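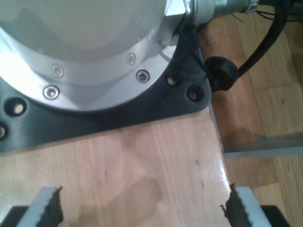

# Gratside Wooden Tops

A record of the wooden tables and benches at the Gratside workshop: what each top is made of, how it was finished, what marks it has picked up, and what was done to it. Maintained by Felista Kaijage and Yogesh Tiwari.

## What is in it

The record covers 44 tops in four rooms. There are around 800 rows in the main file. One row is one entry on one top, so a bench that gets used hard has many rows and a side table may have only a couple.

Files:

- tops.csv: one line per top, with its room, size, wood, and current finish
- entries.csv: the main file, one line per entry
- words.txt: the terms we use for marks and what we mean by them
- rooms.txt: which room name goes with which door, old names included

## Columns in entries.csv

- top_id: matches tops.csv. The letters are the room, then a number.
- seen_by: initials of the person who wrote the entry
- area: front edge, back edge, left, right, middle, or underside. Left and right are taken standing at the front edge.
- mark: a word from words.txt
- size_mm: longest dimension of the mark, blank if it was not measured
- fixed_item: yes if something is bolted or clamped to the top near the mark
- action: none, wiped, sanded, filled, oiled, or moved
- note: free text

Blank means we did not write anything down. It does not mean zero and it does not mean "no damage."

## Words for marks

A "dent" has unbroken wood at the bottom. A "gouge" does not. A "ring" is any curved stain, whether or not it closes up. "Press mark" is used where a plate, foot, or clamp has sat on the wood long enough to leave its outline. "Shade line" is the edge between wood that has had light on it and wood that has been covered. Press marks and shade lines are easy to mix up. Run a fingernail across. If it catches or dips, write press mark.

Bolt holes through the wood go in as "hole" with the diameter in size_mm. Holes in a plate that sits on top of the wood are not entered.

## How entries are made

Each room is gone through in February. Loose things come off the top and the wood is wiped with a dry cloth first. Anything bolted down stays where it is, and the wood is checked along its edges and through any openings that show it. Please do not loosen bolts to get a better look.

Other entries are made whenever someone notices something. These tend to be large marks, so do not use the full file to work out how often small dents happen. Filter on the February entries for that.

## Finishes

Most of the tops are oiled. The ones that came from the Nerirham building were varnished before we got them and we have left them that way. Do not oil over varnish. It stays sticky and then the dust gets into it.

Sand along the grain, lightly, and feather out past the mark. Fill only gouges that snag a cloth. Keep oil away from wires and metal parts and use a folded rag near them, not a brush.

## Known problems

- Three tops have no wood listed. We could not agree on it.
- The early entries say "scratch" for nearly everything. Shazia Janjua has gone back over the first room and recoded it. The other rooms are as they were.
- Two people used the initials YT for a while. The notes usually make it clear which one.
- Sizes were taken with whatever ruler was on hand. Treat them as good to a few millimeters.

## Use

Free to use for teaching or for setting up your own record. If you change the mark words, rename words.txt so the two versions don't get mixed.

Last changed Dec 23, 2024.

Contact: Felista Kaijage, Gratside front office | © Gratside | Back to top

Comments

Babar Mengal
We have started one of these at Bamstead using your words.txt. Would you consider adding "burn"? We have been putting soldering marks under "ring" and it looks wrong.

Yogesh Tiwari
Yes, will add it. Leave yours as they are until then and put "burn" in the note.

Dougal Haldane
Is underside worth doing? I did it for two benches and found old pencil numbers and not much else.

Felista Kaijage
Only if the top has been flipped or moved from another room. Do write down the pencil numbers though.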